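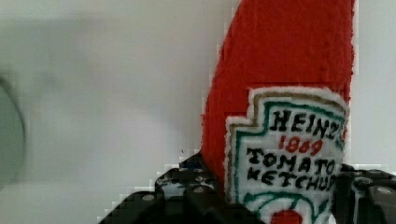 A plush ketchup bottle. The real stuff is much messier!

Why Won't Ketchup Come Out of the Bottle?

Hi, it's Ashley Cropper again, back with another kitchen science question. This one came from a reader named Plistberg (great last name!) who wants to know why ketchup sits in the bottle like a lump and then, all of a sudden, lands on your fries in one giant blob.

I love this question, and I have ruined at least one good sweater trying to answer it. So let's get into it.

Is ketchup a liquid or a solid?

Think about water for a second. Tip a glass of water even a tiny bit too far and out it goes. Water doesn't need any convincing. Now think about a brick. You can tip a brick over all day long and it's still a brick.

Ketchup is somewhere in the middle. When you leave it alone, it acts a lot like a solid. You can put a spoonful on your plate and it stays in a little hill. But when you push it, squeeze it or shake it hard enough, it starts to flow like a liquid. Scientists have a name for stuff like this. They call it a non-Newtonian fluid. (Say it with me: non-new-TOE-nee-an.)

The name comes from Isaac Newton, who lived more than 300 years ago and thought very hard about how liquids move. Water follows the simple rule he came up with. How thick or runny it is doesn't change when you stir it faster. Ketchup breaks that rule. The faster you stir ketchup, the runnier it gets!

What's going on in there?

Ketchup is mostly tomatoes, with vinegar, sugar, salt and spices. The tomatoes get cooked and mashed until they are super smooth, but there are still teeny tiny bits of tomato floating around in there, way too small to feel on your tongue.

Those bits bump up against each other and get tangled, kind of like a whole bunch of kids holding hands in a crowded gym. If you try to walk through that gym slowly and politely, you're going to get stuck. But if everybody starts running the same way, the hands let go, and the whole crowd moves.

That's pretty much your ketchup. Sitting still, the bits are all holding on to each other. Give the bottle a good shake and they let go. Then, when the ketchup is on your plate and nothing is pushing it anymore, they grab hold again and you get your nice little hill back.

Some ketchup also has something called xanthan gum in it (the X sounds like a Z, so it's ZAN-thun). It's a powder that cooks use to make sauces thicker, and a small pinch does a lot of work. Go look at the labels in your fridge. I found it in my salad dressing, too.

So how do I get it out?

Okay, the useful part. Here's what I do with a glass bottle.

Put the cap on. Please put the cap on. Check it again. Then shake the bottle hard, up and down, so the ketchup gets moving inside. Next, turn it upside down with the cap still on and give it a little jerk toward the floor, the way you'd shake down a stubborn bottle of glue. Now all the ketchup is down by the neck. Take the cap off, hold the bottle at a slant over your plate, and tap it gently near the neck.

Why a slant? Air has to get in as ketchup comes out. If the bottle is pointing straight down, the ketchup plugs up the opening and the air can't sneak past it.

A squeeze bottle is a lot easier. Your hand does the pushing, and the ketchup gets thinner as it rushes through the small hole. If a puddle of sour red water comes out first, don't worry. Some of the liquid has just separated from the tomato bits. Shake it next time.

Try it yourself

You'll need a grown-up who doesn't mind a mess, some cornstarch, some water and a bowl.

Put one cup of cornstarch in the bowl and slowly stir in half a cup of water. You might need a splash more. You want it to look like thick pancake batter. Now poke it slowly with one finger. Your finger sinks right in! Now smack it with your hand. It's hard!

Wait a minute. Didn't I just tell you that ketchup gets runnier when you push it? I did. Cornstarch goo does the opposite and gets thicker. It's non-Newtonian too, but it's the other kind. Ketchup is called shear thinning and cornstarch goo is called shear thickening. "Shear" is a science word for when one layer of something slides past another layer, like when you push the top of a deck of cards sideways.

When you're done, scrape the goo into the trash. Don't pour it down the sink, or it can clog up the pipes.

Other stuff that acts like ketchup

Paint is a good one. It slides off the brush easily when you're spreading it, but then it stays on the wall and doesn't run down onto the floor (if you didn't glob on too much, like I did in my hallway). Toothpaste is another. It won't fall out of an open tube, but one squeeze and there it goes. Mayonnaise does it. So does shaving cream.

See how many more you can find in your house. My kitchen list has mustard, yogurt and hand lotion on it so far, and I haven't even gotten to the back of the fridge yet. Next month I'll be answering a question about why popcorn pops, so save me a bowl!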